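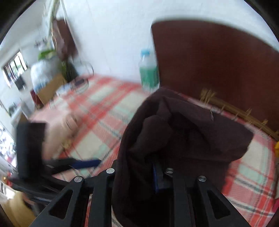 Home Laundry Closets Repairs Contact

How to wash dark clothes so they stay dark

By Svenja Plattner
Saturday, October 6, 2018
374 shares 16 comments

Every few months somebody writes to tell me that a cup of vinegar "locks in" the dye on a black shirt. I doubt it. The dye in a store-bought shirt was set at the factory, or it wasn't set well, and a splash of salad dressing is not going to change that. Salt gets the same claim. I tried both in August on two shirts from the same pack and could not tell them apart from a third one washed plain.

What does seem to help is dull stuff.

1. Sort by color first, then by weight. Jeans rub against thin knits, and rubbing is most of what people call fading. Keep towels out altogether.

2. Turn everything inside out. Close zippers and hooks.

3. Wash cold, on the shortest cycle that does the job. If your machine has a "darks" button, look up what it does before you trust it. On my old one it was the delicate cycle with a different light.

4. Use less detergent than the cap suggests. I have no faith in the lines on that cap — look who prints them. Chalky streaks on black cotton are often soap that never rinsed out. Run a second rinse and see if they go.

5. Skip the dryer when you can. If you can't, use low heat and take things out slightly damp.
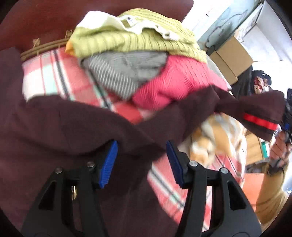
Dark maroon-brown can go in with the blacks once it has been through a wash or two.

New clothes are the exception to all my grumbling. Wash them alone the first time, or press a damp white rag on an inside seam and look for color. If the rag comes up stained, wash it alone again.

As for special dark-wash detergents, I've used them on and off for years. Some smell nice. I would not pay double. And if a shirt has already gone gray at the collar, no bottle is bringing it back — you can re-dye it or wear it to paint the porch.

Share this Print Read all 16 comments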